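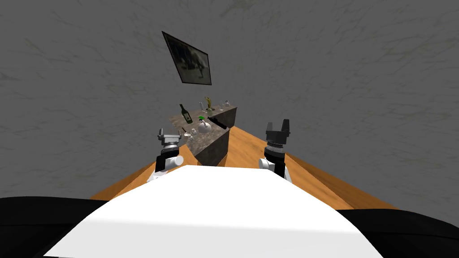

Two arms, one long table.

My mother's dining table seats ten. I own four chairs, one of which is really a stool, and an apartment whose dining area was drawn by somebody who eats standing up. In January she moved into the new place in Clunport and the table came to me, the way tables do, by everyone else going quiet on the phone.

I'd like to tell you I measured first. I did measure. I measured the room, and the room was fine. I did not measure the stairwell, the turn at the second landing, or the front door, which has a little brass lip on one side that took a strip of skin off my knuckle and a strip of varnish off the table.

Delwyn Kereama came over on Saturday to help, and brought gloves for himself. We got the table as far as the landing and then had a long talk with it there. The woman from the floor below needed to get past with her groceries, so we all stood around the table for a while like it was a meeting. She thought we should take the legs off. We had been about to say that.

The legs are held on with bolts that were last turned before I was born. Muammer Akgül, who runs the hardware place on Hinds Street, sold me a wrench, then a bigger wrench, and then a can of something that smelled like a gas station. Total spent on moving a free table: $653, if you count the van, and I do count the van. The van people had a fee for stairs. They also had a fee for waiting while we discussed the stairs.

Anyway, it's in. It fills the room from the radiator to the bookcase, and to reach the window I go around by way of the kitchen. I've started using the far end as an office and the near end for meals, and the middle is already mail. There's a burn near one corner from a fondue night that my mother still blames on my uncle – he says it was there when they bought it.

She called on Sunday evening to ask how it looked. I said it looked big. She said it always looked smaller with people around it, and when was I having people.

So I've invited eight of them for the end of the month. Delwyn is bringing folding chairs. I'm making the lamb thing, and if anyone has a tablecloth longer than a bedsheet, I'd like to borrow it.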